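Wivari Two-Drawer Clear Organizer in Smoke Gray: my review after a few weeks
Posted February 15, 2025

Okay, so I did not need another storage box. I have a closet shelf of storage boxes that I bought to organize other storage boxes, and my sister Bernadette Tully will tell you all about it if you give her half a chance. But I'd been keeping my earrings and rings in a cereal bowl since we moved, and one morning I spent so long fishing for the second gold hoop that I missed my bus, and that was it. I ordered the Wivari that same night!

What you get is a see-through plastic case with a tray section on top, split up into little cells, and two shallow drawers underneath. It comes in clear, blush and smoke. I went with smoke, mostly because I had a clear acrylic box before and every speck of dust and every fingerprint showed from across the room. The smoke is a lot more forgiving. You can still see what you've got in there (well, you can tell gold from silver, which is all I ask at seven in the morning) but it looks calmer sitting out on a dresser.

It showed up well packed, with that clingy film on all the outside faces. Peeling the film took me longer than I'd like to admit. There was a bit caught along one seam that I had to go after with a toothpick, and I'm pretty sure there's still a sliver in there.

The top section is the best part for me. The cells are small, so one pair of earrings each or a couple of rings, and things stay where you put them. The walls between the cells are thin, and I worried about that at first. I haven't cracked one yet, but I wouldn't toss a heavy bangle in there either. Also, if you have big statement earrings, they're going to stick up or lie across two cells. Mine live in the bottom drawer now.

The drawers are shallow, and I mean shallow. Thin chains, studs on cards, hair pins, a watch with a slim face, all fine. My chunky wooden bead necklace jammed the top drawer so badly that I had to turn the whole thing over and shake it (don't do this with the top section full, I found every single stud but it took until dinner). I cut a piece of felt to line each drawer and that made a huge difference. Without it everything slides to the back whenever you pull, and it rattles like a box of dry pasta.

They do glide nicely once they've been opened and closed a few dozen times. Mine were stiff out of the package. If you've got long nails or sore hands you'll want to know that the pull is on the small side, and a slick little thing when you've just put on hand cream. My neighbor Slavica Yordanov has arthritis in her thumbs and she tried it at my place and said no thank you, she'd want a proper knob. Fair enough!
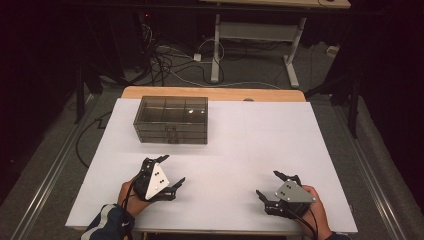
The smoke gray one, with the divided top and both drawers.

Cleaning is easy. Warm water, a drop of dish soap, a soft cloth. I used a paper towel once and got a few hairline scratches on the top, so learn from me. Bright light also bounces off the top quite a bit, and if you put it right by a window you'll notice.

Before this I had a Bratton jewelry tray, the velvet kind, and it was prettier, no question. It also collected cat hair like it was getting paid for it, and it took up twice the room. The Wivari is a plain thing next to it, but I use it every day and I haven't lost a hoop since.

One gripe with the store: my first one arrived with a chip in the corner. They sent another in five days and didn't make me mail the bad one back, so I've got that one in the craft room holding buttons and snaps. The chip is at the back and I've stopped seeing it.

I'm giving it 4 out of 5. I'd take the last star back if they made the drawers even a half inch deeper, and if anyone from Wivari is reading, please put the film on in one piece. I'm getting a second good one for my mom in March, in the blush, with the felt already cut.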